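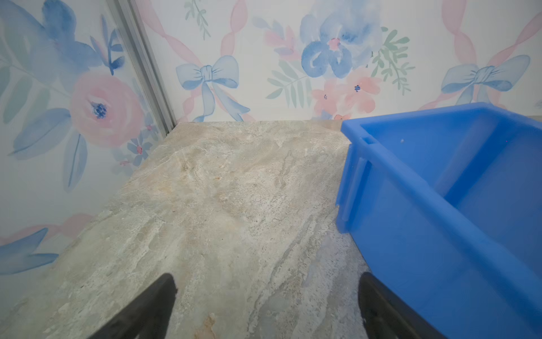

gravelroad wrote:
I would get the bin off the counter before deciding anything else. A tote that size belongs on a shelf or the floor. Once it's up there it takes over the whole corner and you end up working in front of it.

basement_to_go (original poster)
Posted 7/11/23
Possible, but there isn't much floor to speak of. The washer door opens into the only spot where it would fit. Let me lay out what I have.

It's a small utility room off the kitchen. The counter is the gray marble pattern with the beige and tan veins. The two walls in the corner are panels covered in the watercolor floral paper, with a gray aluminum rail running up the seam. I want to keep the paper. The counter is 60 inches on the long side, and I fold clothes there and sort whatever comes in from the car.

The blue tote is for the sorting. Cloth bags, gloves, light bulbs, stuff that goes back to other people. When I set it in the corner it fills up in a week and then I don't want to deal with it. Right now I've cleared it out to start over. Questions:

1. Keep the tote on the counter, or go with smaller bins?
2. What do I do at the bottom of the wallpaper where it meets the counter?
3. Anyone hung a shelf off that kind of grooved rail?

gravelroad
OK, the washer door changes it. I still say no tote on the counter. Get two small bins and let the rest of the stuff find a real home. Bags go on a hook. Bulbs go wherever your other bulbs are.

pinecone_annex
I disagree with the small bins. I had eight of them at one point and every one turned into a junk bin. With one big tote at least you know where to look. The trick is emptying it on a set day. I do mine the night before trash pickup and it takes maybe ten minutes.

For the wallpaper, a bead of clear caulk along the counter. Clear, not white. White will show as a line against a floral.

halfbath_harry
Don't caulk it yet. Is the paper stuck to a removable panel? If those panels come out of the rail you will be cutting caulk every time you need to get behind them. I made that mistake with a pump closet.

basement_to_go
They come out. The shutoff for the washer is behind the left one, so I do need to get in there now and then.

halfbath_harry
Then no caulk on the left one. Put a short strip of clear plastic along the bottom of it, held with removable tape. If the bottom gets splashed you wipe the strip. Caulk the back one if you want to.

pinecone_annex
Fair. I didn't know about the shutoff.

oldlinen
What paper is it? It looks a lot like one I put in a powder room. Mine was called Zivonia and it came from a shop in Dudik that has closed. Mine was not washable and I found that out with a sponge. Test a spot down low where it won't show.

basement_to_go
No idea, it was up when we moved in. No leftover roll anywhere. I'll test a spot behind the tote.

oldlinen
Barely damp cloth, no cleaner, and press instead of rubbing. If any color comes up on the cloth, stop there and put your strip along both walls.

gravelroad
One more thing on that tote. The semi-clear blue ones get scratched up on the bottom from being dragged, and then the grit on the bottom goes to work on the counter. Put felt pads or a rubber mat under it if you insist on leaving it there.

pinecone_annex
Pads fell off mine. Shelf liner cut to size stays put.

ledger_lane
On question 3. I have grooved rail like that in my garage. You need the nuts made for your groove width, and there are several widths that look the same until you try one. Measure the opening with calipers before ordering. I bought a bracket kit from Condico for $49 and it did not fit, so I sent it back and paid the shipping.

Also, a rail that only holds two panels together may not be anchored to anything behind. Check what it's fastened to. I wouldn't hang more than a light shelf off it in any case.

basement_to_go
It ends at the counter and I can't see any screws on the front. I'll pull the left panel and check from behind.

halfbath_harry
If there's no stud behind it, forget the shelf. Put a rail of hooks on the back of the door.

gravelroad
Agree with this. Hooks for the bags and you've lost half of what goes in the tote.

pinecone_annex
And then she or he still needs the tote for the other half.

gravelroad
A smaller one.

ledger_lane
The Rutherford thread pinned at the top of this section covers door hooks and has load numbers for hollow doors. It's up to 3,747 views so somebody must find it useful. Read the second page, the first page is mostly arguing over paint.

basement_to_go
Update. Pulled the left panel. The rail is screwed to a thin strip of wood and nothing else, so no shelf. I put five hooks on the door and moved the bags and gloves there. The wallpaper passed the damp cloth test down low, no color on the cloth. Clear strip is on the left side, and I'm leaving the back side alone for now.

The tote is staying on the counter until October with liner under it. If it's still full every week by then I'll try the small bins.

pinecone_annex
Pick the day you empty it and write it on the lid.

basement_to_go
I can't find the lid.

oldlinen
Masking tape on the rim, then. Glad the paper held up. Keep the strip on anyway, detergent is harder on it than water.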